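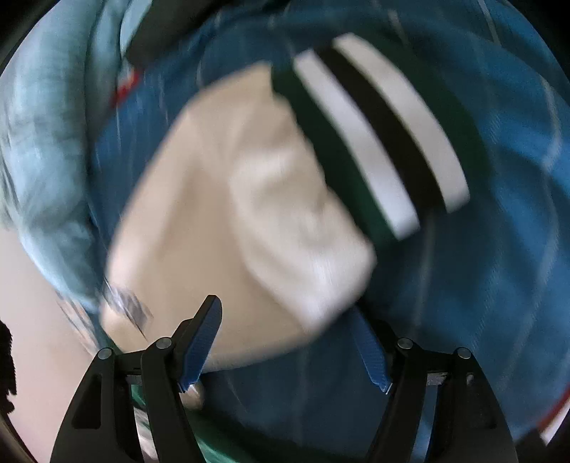

Something cream from the mending pile.

I have finally started learning to darn and I am completely hooked! Mahnaz Sharifi ran an evening class at the library in Kurnham last January, and I came home with a wooden mushroom, 3 needles and far too much confidence. My first sock looked dreadful (lumpy heel, wrong colour, the lot) but I wore it all the next day anyway.

Wool is the loveliest thing to mend. It's so forgiving, the stitches sink in and half the time you can't find them again.

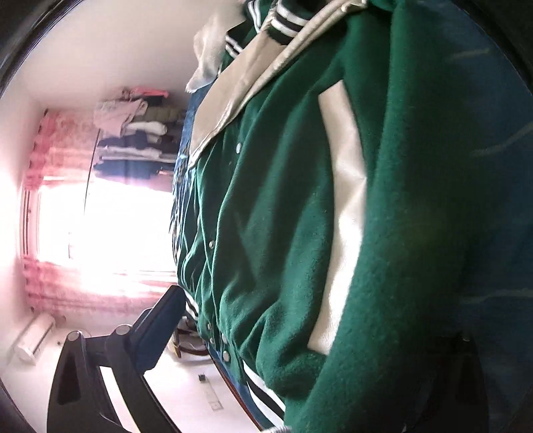
Cotton is fussier, and I still pull the thread too tight and get a pucker. Mahnaz says to leave a tiny loop at the end of each row, which has helped loads. Next up are the elbows on my old gardening jumper, and I've got my eye on some mustard yarn for those – I want them to show!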